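Rutherford Stormwater Retrofit, progress report to Hodico, 3/27/13

Field work resumed in December under Meriem Salem. Crews inspected 147 catch basins and cleaned 70. Sediment depth exceeded the design limit in eight, all on the Lident branch.

Flow logging continues at six outfalls. Zoia Pavliuk has recalibrated the level sensors - drift was within tolerance.

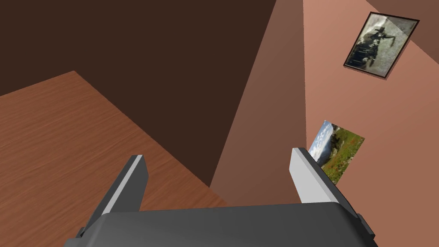 Pipe lining on the Kesteo segment is pending permit review. Gervasio Arancibia will submit the revised cost schedule with the next report.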